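Drinks table to return at Surnik hall after busy first month

A self-service drinks table set up in the side room of the Surnik community hall is to become a permanent fixture, after those who run the building agreed to keep it going beyond its trial in June.

The table, which goes by the name of Lagman, offers cold drinks and water to people using the hall for classes, meetings and the weekly lunch. Before it opened, visitors had to bring their own or walk to the shop at the far end of Stostesance Road, a trip that took most of a tea break.

It is open from 9am until the last booking of the day has finished. There is no set charge. A box by the door takes contributions, and the hall has said the money taken in June covered the cost of the drinks with a little left over.

Nearly 300 drinks were poured in the first month, according to the hall's own tally, with water and cola the most popular. Lemonade sold slowly to begin with but picked up during a warm spell towards the end of the month. 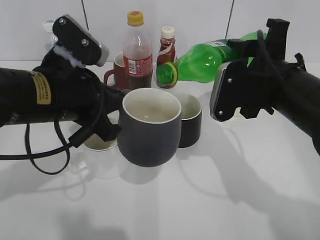

Most of the mugs came from the hall's old kitchen, which closed when the roof above it was repaired. They had been in boxes for 3 years and were washed and sorted before the table opened. No two sets match, and the hall has decided against buying new ones while the old ones are still in good order.

Paper cups are also put out for larger groups and for anyone who wants to take a drink outside. The hall had thought about using only paper cups to save on washing up, but regular users said they would sooner have a proper mug. A short survey left on the noticeboard drew 30 replies, most of them in favour of keeping both.

The washing up has been the main complaint. The side room has no sink, so used mugs have to be carried along the corridor to the main kitchen, and on busy mornings they have been left standing on the table until the next group arrives. Several people who filled in the survey said they had picked up a mug and found it had not been rinsed. 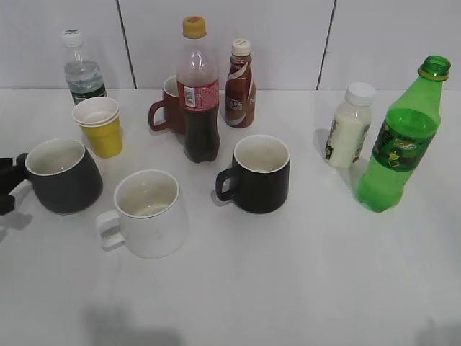 Mugs, yellow paper cups and bottled drinks on the table in the side room.

From next month a tray for used mugs will be kept on a separate trolley next to the door. Groups will be asked to take the tray through to the kitchen at the end of their booking and load the dishwasher. A notice explaining this will go up in the corridor and a copy will be sent out with booking forms.

The hall also plans to put down a wipeable mat. The tabletop is easy to clean but shows every drip, and spilled cola left overnight has been a nuisance for the craft group, which uses the room first thing and needs a dry surface for its paper.

Bottled drinks are supplied by Iltudico, a wholesaler that already delivers cleaning goods to the building. The order is made up once a fortnight and left in the store cupboard. Under the new arrangement it will include more water and fewer fizzy drinks, following requests from parents at the after-school club.
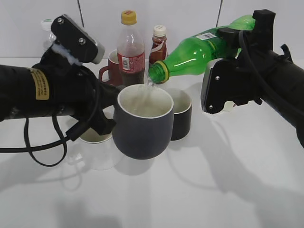 The hall has asked users to finish an open bottle before starting another. Too many part-used bottles were going flat in June, and a fair amount ended up down the sink. Cola has been the worst for this, and a bottle with only the lower part still full, like the one with the yellow cap standing behind the red mug's neighbours, tends to be passed over in favour of a new one. Caps should go back on straight after pouring, and any bottle opened the day before will be cleared away each morning.

Hot drinks will not be added for now. The hall looked at putting an urn in the side room, but the sockets are on the wrong wall and moving them would cost more than the table brings in. Tea and coffee can still be made in the main kitchen by groups that have booked it.

A grant of £3000 has been set aside for work on the side room later in the year. Part of it will go on shelving so that mugs can be stored where they are used, and the rest on new blinds and a coat of paint. The room will stay open while the work is done, with the drinks table moved into the entrance hall if needed.

Anyone with mugs to give away is asked to hold on to them until the shelves are up. Empty bottles can be left in the recycling bin beside the back entrance.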